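Progress report for the second period, kitchen and table tasks
Prepared by Rawan Zoubi for the program office at Markcombe
4 min read

This report covers the work from January until the end of the second period. It explains what we have recorded, what we had to repeat, and what we ask from you before the next period begins. The money table is sent separately and I do not repeat it here.

The goal of the period was to collect demonstrations of simple table work, done by people with hand-held grippers, so that the Zein policy can learn from them. We planned four groups of tasks: moving tableware, handling tools with long handles, sorting small objects into trays, and wiping. Three groups are finished. Wiping is not finished, and I will come back to it below.

In total we have 528 accepted demonstrations. A further 82 were recorded but rejected at review. Most of the rejected ones come from the first weeks, when the operators were still learning to move slowly enough near the table. The usual reasons were a lost position track, a grasp which was corrected two or three times in the same recording, or an operator who began before the start signal. We keep the rejected recordings in a separate folder and they are not used for training. Beltgate has asked if they can have them for a study of failures, and we would like to agree to this if Markcombe has no objection.

Of the accepted demonstrations, 177 belong to the group with long handles. This group was more difficult than we expected when we wrote the proposal. A handle is narrow and smooth, and when the fingers close a little too low or at an angle, the tool turns in the grip as soon as it is lifted. We changed the instruction to the operators during the period. They are now asked to close the fingers flat on the two sides of the handle, to wait one second, and only then to lift. The waiting time is also useful for us when we cut the recordings into steps, so we have decided to keep it for the other groups.

The second change is in the table setting. In the first period all objects were placed on a bare table, and the policy learned this background too well. Now we put trays, plates and placemats in the working area, and we change their places between recordings. We also record with a gripper in each hand for some of the tasks, for example when one hand must hold a tray still.

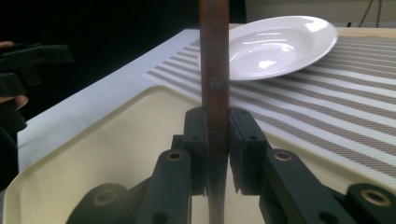
Dusthorpe, who read a draft of this report, asked whether changing the background so often makes the demonstrations harder to compare with each other, and whether it would be safer to keep one fixed setting for testing. We think this is a fair question. We have now reserved 60 of the accepted demonstrations, all with the same table setting, and they will be used only for testing. They were taken out before the last training run, so the numbers in the next report will be clean in this respect.

About the wiping tasks, I must report a delay. The cloth hides the fingers in many of the recordings, and the reviewers could not say if the contact with the table was continuous. We stopped the recording after a short trial and did not count any of these demonstrations in the total. Our proposal is to try a stiffer sponge first, and to return to cloth only when the review rules are clear. This moves the wiping group into the third period but it does not change the end of the project.

Training of the operators goes well. A new operator now practices for one morning before the first real recording, and a second person checks the first ten recordings on the same day. It takes time - but we repeat much less work than before.

For the next period we ask for two decisions. The first is the permission for sharing the rejected recordings with Beltgate, as written above. The second is a small change in the budget, to move the unused part of the travel line to the review work. Reviewing one demonstration takes longer than we calculated in the proposal, mainly in the group with long handles, where the reviewer has to look at the grasp several times. If it is possible, we would be glad to have both answers before the recording starts again.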